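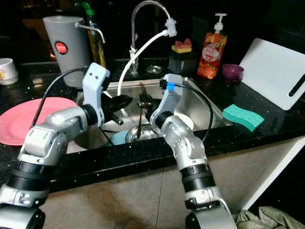

Stainless steel sink in a black speckled countertop

Pristodell (Blu-ray)
Horror / Thriller
Catalogue no. 638
Region: B
Running time: 100 minutes
Audio: English 5.1, English 2.0
Subtitles: English for the hard of hearing
Discs: 1

Rosa Grabowska takes a night job cleaning a closed seaside hotel, the Pristodell, a few weeks before it is due to be sold. The owner gives her a set of keys and a list of rooms, and asks her to leave the top floor alone. On her second night she hears a tap running above the kitchen. By the end of the week she has found the guest book, and her own surname is in it, in her grandmother's handwriting.

Written and directed by Abimbola Edet, Pristodell was shot over 40 nights and keeps almost entirely to the one building. It is a slow film for the first half hour and a nasty one after that. There is not much gore, but the colour grading is very dark and we recommend watching it with the lights off.

Extras
Audio commentary with Abimbola Edet
Pamo, short film by the same director (13 minutes)
Deleted scenes
Trailer

Packaging
Clear case with reversible sleeve. The first pressing comes with a fold-out poster. Later pressings have the same disc without the poster.

Please note that this disc is locked to Region B and will not play on a Region A machine. If you are not sure about your player, check the manual before ordering. Opened discs can only be returned if they are faulty.

In stock. Orders placed before noon on a weekday leave our warehouse the same day.

Also from this label: Zesta (DVD only)

Page last updated Monday, August 21, 2023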